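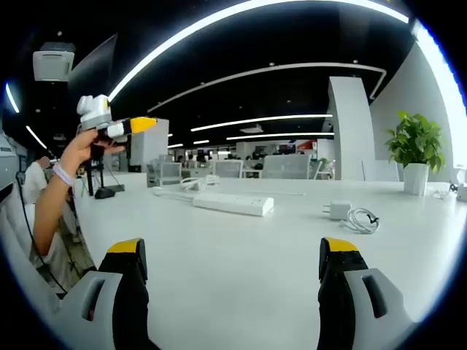 Flunon opens shared tables to small firms at its Allum office

Members can now book a place by the day, with power, chargers and cables already on the table

ALLUM, February — Flunon, which runs shared office space for small companies, has opened a set of long shared tables on the main floor of its Allum building. The tables can be booked by the day or by the half day, and are meant for people who need somewhere to work but do not want a fixed desk.

Until now the Allum office has only offered desks by the month. Those desks stay as they are, and monthly members keep their places and their current rates. The shared tables are an addition to the same open floor, so day users will be working alongside everyone else.

The tabletops are white. Power is brought up onto the table with a power strip, so laptops can be plugged in without anyone reaching under the furniture. Chargers and spare cables are left out for members to use during the day. Flunon asks that cables are coiled and tied before people go home, and that chargers stay on the table they came from.

"We had a lot of calls from people who wanted two days a week and nothing more," said Halldóra Østergaard, who manages the Allum office. "Most of them bring a laptop and a bag. They need a chair, a socket and enough room to spread things out, and we didn't have anything to sell them."

Members may bring their own equipment, as long as it fits on the table and does not block the way past the desks. Anything heavier, or anything that makes noise, should be agreed with the front desk beforehand. Equipment cannot be left on the shared tables overnight. There are 14 lockers near the entrance, which can be rented separately.

The fitting-out was done by Hafstein, an interiors firm that has worked with Flunon on two earlier offices. The company kept the existing layout of the floor and most of the office chairs. Plants have been put out on the tables, in pots that can be lifted off if a group needs the whole surface.

"It was a small job, mostly sockets and cable runs," said Bergþóra Dalsgaard of Hafstein. "The floor was already in use, so we did the noisy part early in the morning and were out of the way by nine. We did look at building sockets into the tabletops. A loose strip is easier to move and easier to replace — and it meant nobody had to cut into the tables."

Booking is through Plotine, the system Flunon already uses for its meeting rooms. Current members can log in with their usual details. New users need to register once and collect a door card from the front desk on their first visit. A group of up to 6 people can book places together. Larger groups should ring the office.

Day places are available from 8am to 6pm, Monday to Friday. Half-day bookings run until 1pm or start from 1pm. Bookings can be cancelled free of charge until 5pm the day before.

An open morning will be held on Saturday from 10am for anyone who would like to see the floor and try a table. There is no need to book. Coffee will be provided, and staff will be able to set up Plotine accounts on the spot.

About Flunon
Flunon rents out desks, meeting rooms and shared tables to small firms and people working alone. It has five offices and 200 monthly members.

Press contact
Halldóra Østergaard, Flunon, Allum office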